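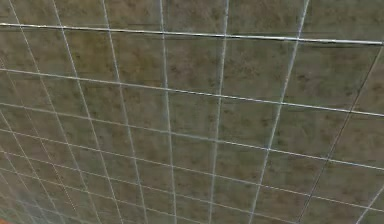 Plavomstead, 3rd October

kelemen-bridge
README

Small relay that takes messages from a web form and posts them into a Hement chat room, and sends the replies back. Nothing clever. Wrote it for the Windusstead office, cleaned up a bit so other people can run it.

Status
Works for us. Text messages fine, attachments half done. Don't use it for anything with passwords in it, no encryption on the queue yet.

What you need
Node, a Hement account with a bot token, somewhere to keep a small SQLite file. Runs happily on the cheapest box we have.

Setup
Clone it, npm install, copy config.sample to config.local and fill in the token and room id. Then npm start. If it says "room not found" you pasted the room name, it wants the id (room settings, very bottom).

Config
room_id — the id, see above
token — bot token, not your own one
poll_seconds — default 2, lower gets you throttled
max_length — default 700 characters, longer messages get split
retry_limit — default 17. Ruairí picked it, leave it unless you have a reason
log_file — leave blank for console only

Known problems
Split messages sometimes arrive in the wrong order. Restarting in the middle of a send will post that message twice. Emoji in user names come out as question marks, Musyoka Kaijage has a patch on the names branch but it isnt merged.
The queue gets slow past 40 open conversations. Old ones don't close by themselves, run npm run sweep by hand or put it in cron.

Changes
Config moved out of the main script. If you set this up before May your old settings file wont be read, copy the values over.
Dropped the email fallback. Ita Brophy still has the old code if you want it.

Tests
npm test. Needs a real token for the room tests, the rest run offline. Coverage is patchy, the retry part has none at all.

Contact
Open an issue first. Andri Eberhard looks after the server side, Rattana Jitpraphai the form. License is MIT, file to folow.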